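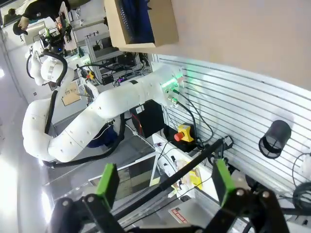 **Unit 9: Working rules for shared arm cells**
Course notes, Karim Srour

Read these before the January lab block. The lab sheet assumes you know them and doesn't repeat them.

## 1. What a rule is for

There are three kinds of rule in this course, and students mix them up every year.

A *standard* is written by an outside body and applies to the whole industry. You will be given the relevant sections as separate readings. A *site rule* is written by whoever runs the building or the cell. It can be stricter than the standard but never looser. *Good practice* is what experienced people do even when no document requires it, such as coiling a spare cable before you walk away.

If two rules disagree, follow the stricter one and tell the lab lead. Do not settle it yourself in the middle of a task.

## 2. Before anyone reaches in

Handling an arm's wrist or gripper is the most common reason to put a hand inside the working area. People do it to reseat a connector, swap a finger or free a part. The rules for the lab:

- One person is in charge of the cell. That person's name is on the board.
- The program is stopped, not paused. A paused program can resume from a signal you forgot about.
- The pendant or keyboard is in the hands of the person reaching in, or it is out of use.
- If two arms share a table, both are stopped. The one you aren't touching can still reach you.
- Say "hands in" and wait for an answer. Say "hands out" when you are clear.

Status lights tell you what the controller thinks its state is. Colors differ between makers, and some can be changed in the settings. Learn what each color means on the arm you are using, from that arm's manual. Green does not mean "safe to touch" on any arm unless the manual says so.

## 3. Emergency stops

The red mushroom button on a yellow housing is the usual form, and you should be able to find it without looking. Practice this. Stand where you normally work, look at the far wall, and put your hand on it.

Rules for placement and use:

1. Each person working at the cell must be able to reach a stop without crossing the path of an arm.
2. Nothing is stored on, over or in front of the button.
3. The button is for emergencies. Use the normal stop at the end of a run.
4. Releasing the button must not start motion. Test this at the start of each block and write the result in the log.
5. Know which arms each button stops. On a shared table, never assume it is all of them.

Rule 5 is the one that gets missed. In the Prasport exercise (reading 16), the team had a working stop within reach and pressed it at once. It was wired to the other arm.

## 4. Cables

Cables on a moving arm need enough slack for the full range of motion and no more. Too little and the connector takes the load. Too much and the loop catches on a bracket, a tabletop edge or the second arm.

- Move the arm slowly through its whole range after any change to the cabling. Watch the elbow and the wrist.
- Look at the connectors at the base. They should hang or be clipped so that nobody can lean on them.
- Hang spare length on the panel in a coil. Do not leave it on the table.
- Keep power and signal runs apart where you can - it makes fault finding much easier.

## 5. The table and what is near it

Keep only the parts for the current task on the tabletop. Packages, tape and tools go on the rack or in a holder on the wall panel. Boxes on a shelf over the work area must sit fully on the shelf, and heavy ones go lower down.

Drinks stay outside the lab, with lids or without.

## 6. The log

Use the Rokinano log template. Each entry needs the time, the cell, your initials, what was changed and what was checked. "Fixed cable" is not an entry. "Reseated wrist connector, ran full range at low speed, no fault" is.

Log faults under the cell number: 1722 for the window side, 2182 for the rack side.

## Reading and tasks

- Rawashdeh, course reader, the chapter on shared workspaces
- Purnent cell checklist, both pages
- Write a one-page stop plan for your assigned cell. Mark every stop, the arms it controls and where each person stands. Bring it on paper.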